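Setting Time: How Correspondence Chess Clubs Handle the Clock

By Bernadette Esposito
January 26, 2024

Correspondence chess has a timekeeping problem that over-the-board play does not share. A tournament clock measures thinking. A postal clock has to measure thinking while leaving out transit, weekends, public holidays and the occasional lost card.

The Flarnside postal league runs 186 active games under one control: ten moves in 30 days, with transit time excluded. Each player records three dates on every card, being the date the last move was received, the date of reply and the running total of days used. The receiver checks the arithmetic. Disputes go to the section director, who works from the cards alone.
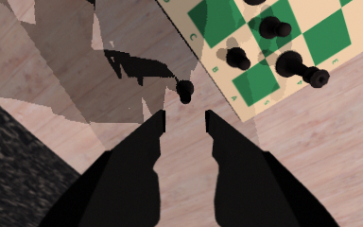
Reflection time and the postmark

Under league rules a reply posted on the day of receipt costs zero days. A reply carrying a later postmark costs the difference. The method worked well while mail was cancelled daily at local offices. Now that most letters are cancelled at a regional centre, a card dropped in a box on Friday afternoon can carry the following Monday's mark, and the sender is charged for a weekend they did not use.

The league's answer was a grace allowance of 7 days per ten moves, adopted last June. It is not carried forward. Of 470 time claims reviewed under the old rule, most concerned gaps of one or two days, which the allowance now absorbs.

Conditional moves are the other common saving. A player who expects a forced recapture may send "if" moves with the reply, and these bind the sender until the opponent departs from the line.

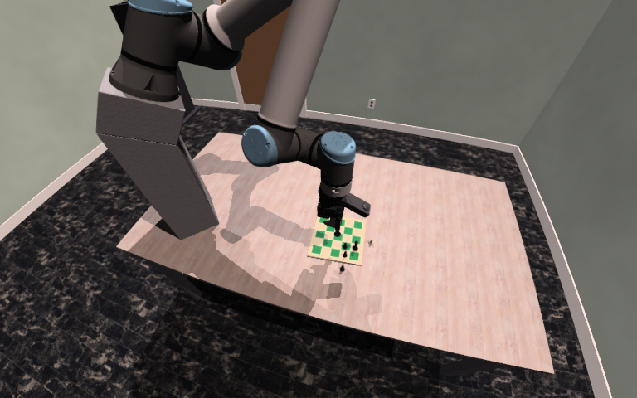
An ambiguous conditional is treated as no conditional at all. The opponent answers the first move only and notes the rejection on the card. Numeric notation reduces the risk: each square is given as two digits, file then rank, so 1631 moves a piece from a6 to c1. There are no piece letters to translate and no capture signs to leave out.

Players new to the format should keep a separate board for each game and write up the log before sealing the envelope. An illegal move must be retracted and replaced, with a five-day penalty for the second offence in a game.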